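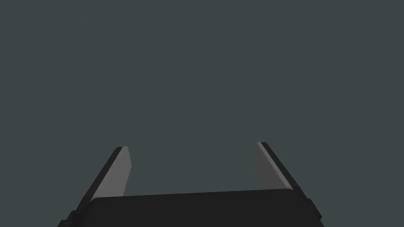

Do we need to buy the second arm this year?
The report recommends waiting until the bathroom cleanup tasks have been scored in simulation, and keeping that money in the equipment line until June.

Progress report to the program office, January 2022
Prepared by Lalit Tyagi, with budget notes from Nadège Lacroix

1. Work since the last report

The grant pays for a two-armed service robot that can tidy and wipe counters in shared washrooms and kitchens. We agreed to run the tasks in simulation before placing any large order, and that is where the team has spent its time. Dušan Spahić built the counter room and the task list. The list stands at 19 tasks, most of them picking up, moving or setting down small items on a stone counter.

Every task is run with the same two-finger gripper model. We looked at a hand with more fingers in the fall and dropped it from the plan. The quote was high and the spare parts came from one supplier only.

Thin items decide most of the gripper budget. A wide bottle or can leaves some room for error in finger position, but a narrow one does not, and the fingertip pads are where the vendors differ most.
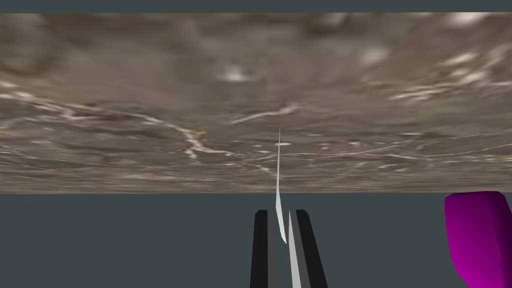
Fadorix sells its gripper with flat pads and charges 400 dollars for a set of narrow tips. Petkov includes narrow tips but wants a yearly service contract. Hipólito Godoy has asked both for a loan unit. Petkov has agreed in writing - Fadorix has not answered yet.

2. Simulation results and what they mean for purchasing

We have logged 1629 runs. Pornthip Ruangrit is sorting them by task and by cause of failure, and the full table will go in the next report. Her early reading is that reach matters more than payload. The items are light, and a smaller arm would carry any of them. The far end of the counter is harder, especially where things stand close together near the corner.

For that reason we have taken the heavy-payload arm off the shortlist. The remaining candidates are the standard and long-reach versions of the Brason arm. They use the same controller, so choosing late between them does not hold up the electrical work.

Held tools are a separate question. Several tasks have one gripper holding something over the counter while the other stays free. These count as two-arm tasks in our list, though some could be rewritten for one arm. Dušan will go through them and mark which ones truly need both. 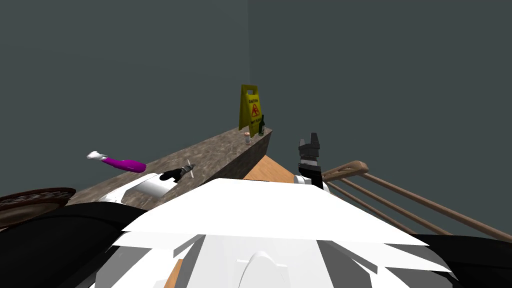
3. Budget position

Committed: one Brason arm (reach to be confirmed), controller, mounting column, first-year parts.
Held: second arm, second gripper, wrist sensors.
Not started: test counter and washroom props for the physical lab.

The props line is 300 dollars and we expect to stay inside it. We plan to match what is in the simulated room: a caution sign, a glass bottle, a bowl, a few small containers. The counter itself is the bigger cost. Clasetti quoted for a real stone slab and for a laminate one, and we would like to take the laminate. It is lighter, and the lab floor would not need an inspection before it goes in.

Layout affects this line too. The simulated counter stops short of a lower wooden surface, and both arms have to work near that end without hitting the counter's front face.

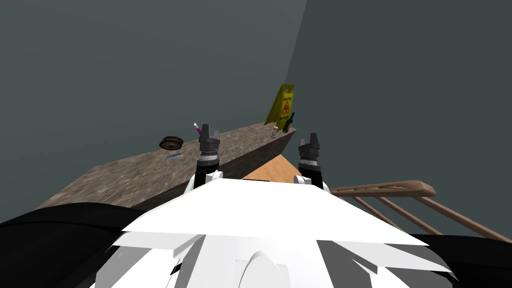 If we keep the drop in height, the lab needs a second, lower table and the mounting column has to be placed further back. Nadège has put in a figure for the table but not for moving the column, which depends on the reach we choose.

4. Requests

We ask the program office to approve the following:
Carry the held items forward to June without penalty.
Let us move any money left in the props line to fingertip pads.
Accept the Petkov loan agreement, which needs a signature from your side.

The arm order has a long lead time, so we would like the answer on the first item before we confirm the reach with Brason. Hipólito will send the loan papers separately.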